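Home Posts About Archive

The Small Bin Problem

4 min read

I bought our living room wastebasket in November, for eight dollars, on the theory that a small bin would make us produce less trash. I had read this somewhere, or Saron Weldu had read it and told me with great confidence, and she has a very tidy apartment. It was marked as holding 28 cups, a unit of measurement I have never seen applied to garbage before or since.

We did not produce less trash. We got better at stacking. My husband treats the top of the pile as a building site, and once something is balanced up there it is considered thrown away, and whoever makes it fall has to take the whole thing out. Those are the rules. I don't remember agreeing to them.

Anikó Bozsik came over on Friday and watched me press down on a heap of packaging with my palm for a while before asking if we'd thought about a bigger one. We have thought about it. We went as far as the Veltdale outlet and stood in front of a pedal bin that cost 81 dollars and had a lid that closed slowly, like a hotel piano. I said I would not pay that for a place to put orange peel. Then we spent 20 dollars on lunch and brought the wrappers home.

So the bin stays, and I've made some adjustments. Liners now go in with a good wide fold over the rim — a stingy fold slides down the first time anything heavy lands on it. Cartons get flattened. That second one is more of a hope.

Where it should live is another argument. I wanted it tucked under the console table, out of sight, but the low bench is already under there and neither of us will give it up. Out on the carpet it went, in front of the tall white appliance, where every guest can review our diet. A red and yellow snack wrapper stands upright at the front of the pile like it's greeting people, with a milk or juice carton leaning at the back and a crumpled piece of plastic going over the right side. By house rules, all of that counts as thrown away. I'm walking past it very carefully. 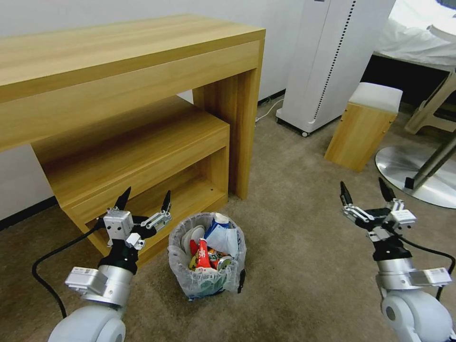
Contact | © Plornness | Back to top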